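Does rinsing rice really matter? My kitchen chemistry project
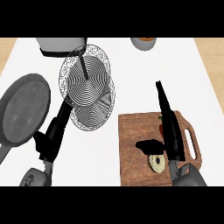
Fig. 1: Wire-mesh strainer, with a grey pot at the back of the table.

I picked rice because my flatmate Eliseo Nava and I have argued about it since July. He rinses his until the water runs clear, I never bothered, and Dr Alvarado said that was a perfectly good question for a report (thank you!).

I used 200 g of long grain per batch, same hob, same lid, and let each one soak for 30 minutes. Half the batches got rinsed first. Then I dried the rinsing water in the oven at a low heat and weighed the starch left behind, and that part took ages — the kitchen smelled like wet cardboard all evening.

The rinsed rice came out less sticky, no surprise there. What I didn't expect was how little the taste changed. I asked people on our corridor to score both and the totals were nearly level, though Eliseo still says his is better.

If I did it again I'd try short grain too, and I'd borrow better scales, as mine kept drifting between readings.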